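Suturing and Wound Closure > Bench Practice > Staining and thread visibility on pale tissue

14 replies

threadcount_tam
Posted 7:40 am

I run a bench skills block for second-year surgical trainees every September. We practice closing short linear incisions on pale tissue, and I have two problems I'd like opinions on.

First, blood. Once it gets onto the surface it stains everything near the cut, and the trainees start placing bites by guesswork because they lose the edge. Second, thread. Our stock is a silver braided thread, and under a bright lamp it shines enough that people follow the reflection instead of the strand.

Magnified view from the bench, with the lamp at its usual setting:

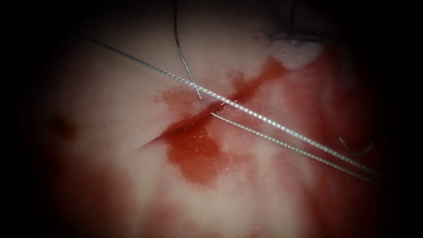
Diagonal incision with blood pooled below it, silver braided thread crossing near the upper right part of the cut.

The upper edge of the cut is still readable there because it catches the light. The lower side is where my trainees go wrong. They tend to take a shallow bite on that side and a full one on the other, and the closure ends up stepped.

Current setup is one lamp, fixed position, plain gauze, saline on request. What would you change first?

kikholm_bench
Posted 8:15 am

Irrigate and blot before every bite. A pool that size next to the wound is a housekeeping problem. Thread color is secondary.

Blot, do not wipe. Wiping drags a thin film across clean tissue and you end up with pink over half the field.

Essien
Posted 8:52 am

Disagree on the order. The pool can be cleared in a few seconds. The staining can't, at least not on pale tissue, and by the middle of a session you have a background that varies from white to red within one stitch length. Trainees need to learn to find the edge by relief, and for that you need a low side light. Drop the lamp and bring it in across the cut, not along it.

kikholm_bench
Posted 9:04 am

A low side light also puts the hands in the way half the time. We tried it for a full block at our place and went back to overhead.

Essien
Posted 9:11 am

Then it was on the wrong side. Place it opposite the dominant hand.

rmv_closure
Posted 10:30 am

On the thread: braided silver is fine for the knot and poor for teaching. Switch to a dyed braid in dark blue or black for the first half of the block. Keep the same gauge so the handling doesn't change. We order practice spools from Tradavance, 89 dollars a case, and the dye holds up to saline.

I would also look at how the strands are parked. In the picture there is more than one lying over the field, and the long one goes straight across the incision. Slack should be laid off to the side before the next bite. A strand over the wound hides the exact spot you need to see, and it gets caught in the next throw.

threadcount_tam
Posted 11:20 am

Fair point on parking. I have been correcting it verbally and it doesn't stick. Might make it a scored item.

Theophilus Amissah
Posted 12:05 pm

Score it. We added "strand clear of wound before needle entry" to our sheet and it was the single most useful line on it. I went back through 537 marked closures and uneven bite depth was the most common fault, ahead of knot slippage. It clustered in the attempts where the strand item had also been failed. That's a correlation and I wouldn't push it further than that.

For the stepped edge, have them evert the near side with forceps and look at the cut face before entry. If they can't see the cut face, they irrigate. No exceptions for time.

kikholm_bench
Posted 12:31 pm

Were those timed attempts?

Theophilus Amissah
Posted 12:48 pm

Mixed. Around 1,000 attempts in total, and the 537 were the untimed ones.

rmv_closure
Posted 1:15 pm

Untimed is the right set to look at. Timed attempts mostly tell you who is rushing.

old_needleholder
Posted 2:02 pm

Minority view - leave the blood and the silver thread alone. A wound in a patient is not a clean field with a high-contrast strand in it. If they learn on dark blue they have to relearn later.

Essien
Posted 2:20 pm

They have to learn the bite first. You can take the contrast away in week three.

threadcount_tam
Posted 4:45 pm

Plan for the next block: dyed thread for the first two weeks, silver after that. Blot and irrigate before each bite, strand parking on the score sheet. Lamp stays overhead on half the benches and goes low on the other half, so I can compare the two. Will post the bite depth numbers when they are in.

kikholm_bench
Posted 5:10 pm

Record handedness as well or the lamp comparison is useless.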